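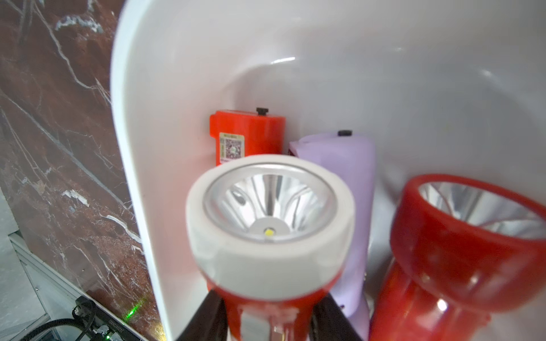

Les lampes de poche de la maison, enfin réunies au même endroit. Petit fil sur un rangement qui m'a pris une matinée et qui me rend beaucoup trop heureuse 🔦

1/
Tout est parti d'une coupure de courant en juillet. 22 h, plus rien dans tout le quartier, et moi à quatre pattes dans le couloir en train de chercher une lampe dont j'étais SÛRE qu'elle était dans le meuble de l'entrée. Elle était dans la boîte à couture. Évidemment.

2/
Du coup j'ai fait le tour complet : tiroirs, cave, coffre de la voiture, sac de rando, dessous d'évier. J'ai tout posé par terre et j'ai trié. Les mortes d'un côté, les douteuses de l'autre, et les bonnes dans le bac blanc.

3/
Parlons du bac, parce que je l'adore. Une grande coque blanche toute lisse, brillante, avec des bords arrondis. Je l'ai eue pour 19 euros chez Mendard, au fond du magasin, rayon fins de série. Un coup de chiffon et c'est propre. Et surtout les lampes y tiennent debout ! Fini de fouiller dans un tas, on attrape celle qu'on veut et c'est tout.

4/
La rouge à tête blanche, devant, c'est ma chouchoute. Une seule petite LED ronde au milieu d'un réflecteur à facettes, le corps rouge qui s'affine vers le bas, et elle tient super bien en main. C'est avec elle que je descends à la cave et que je vais voir ce qui fait du bruit dans le jardin (un hérisson, presque à chaque fois).

5/
Derrière à gauche, la rouge toute rectangulaire avec son petit bouton noir sur le dessus. Elle a encore son étiquette blanche et jaune avec le QR code, et je la laisse exprès ! J'ai décollé celle d'une autre lampe l'an dernier et j'ai gardé une trace de colle pendant des mois. Plus jamais.

6/
La lavande !!! Je sais que ce n'est pas un critère sérieux pour choisir une lampe, mais regardez cette couleur. Elle est haute, un peu évasée vers le haut, bouton noir elle aussi. C'est un cadeau de ma voisine Iara Godoy, qui me l'a rapportée de Fostermont. Elle a élu domicile dans la chambre d'amis et tous les gens qui dorment à la maison m'en parlent au petit déj.

7/
Et la rouge brillante à droite, celle avec la tête bien large. Celle-là sert au camping. Elle a fait trois étés, elle est tombée dans un ruisseau, elle a passé un hiver entier oubliée dans une botte. Je l'ai rallumée en la retrouvant et elle a marché du premier coup. Respect total.

8/
Pour ceux qui vont demander : oui, le mur rouge foncé veiné de blanc, c'est effet marbre. Je ne m'en lasse pas. Avec le blanc du bac juste à côté, ça claque.

9/
Côté méthode, je ne suis pas une pro mais voilà ce que j'ai fait, dans l'ordre :
- vider toutes les piles
- regarder les contacts un par un
- frotter ceux qui étaient un peu verts avec un coton-tige et du vinaigre blanc, puis laisser bien sécher
- remettre des piles neuves de la même marque et du même paquet
- allumer cinq minutes dans une pièce noire pour comparer

10/
L'étape de la pièce noire, faites-la avec des enfants si vous en avez sous la main. Mes neveux ont transformé ça en théâtre d'ombres et on a perdu une heure. Meilleure heure de la semaine. Le lapin géant au plafond était très réussi, le crocodile un peu moins.

11/
Question lumens, on m'en parle à chaque fois que je poste sur les lampes. J'en ai eu une annoncée à 900, achetée sur un coup de tête. Franchement trop pour la maison : tu ouvres le placard à balais et tu te prends le reflet en pleine figure. Je l'ai donnée à Renato Ledesma qui promène ses chiens à 6 h du matin en pleine campagne, et il est ravi.

12/
Pour retrouver un livre sous un lit ou lire le compteur, une petite lampe toute bête fait très bien l'affaire. Je préfère en avoir plusieurs modestes, bien placées, qu'une énorme que je ne retrouve jamais.

13/
Les lampes mortes sont parties au point de collecte de la rue Leiva, avec un bocal de piles usées que je traînais depuis deux déménagements. J'ai compté en les versant, par curiosité : 82 piles. QUATRE-VINGT-DEUX. Je ne sais pas comment on en arrive là.

14/
Ah et on m'a conseillé les rechargeables, j'y pense sérieusement. Si vous avez des retours sur celles de chez Staltach je prends, surtout sur la tenue quand elles restent des mois sans servir. C'est ma seule vraie crainte, le jour de la coupure tu appuies sur le bouton et rien.

15/
Edit parce qu'on me le demande en commentaire : non, je ne laisse pas les piles dans celles qui ne servent que l'été. Elles vont dans un petit sachet zippé avec le nom de la lampe écrit au feutre. Par contre celles de tous les jours restent chargées, prêtes à partir.

16/
Autre question reçue : « pourquoi pas le téléphone ? » Je m'en sers aussi ! Mais le soir de la fameuse coupure j'étais à 4 % de batterie, et tenir un téléphone entre les dents pour regarder un tableau électrique - je déconseille. Vraiment.

17/
Prochain chantier : les rallonges et les multiprises. Il y en a un carton entier dans le cellier, tout emmêlé, et j'ai déjà repéré un deuxième bac blanc chez Mendard. Je vous montrerai !

18/
En attendant envoyez-moi vos lampes préférées, les vieilles, les moches, celles de vos grands-parents. Je veux tout voir. Et si quelqu'un croise une jaune dans la même forme que ma lavande, mes messages sont ouverts 💛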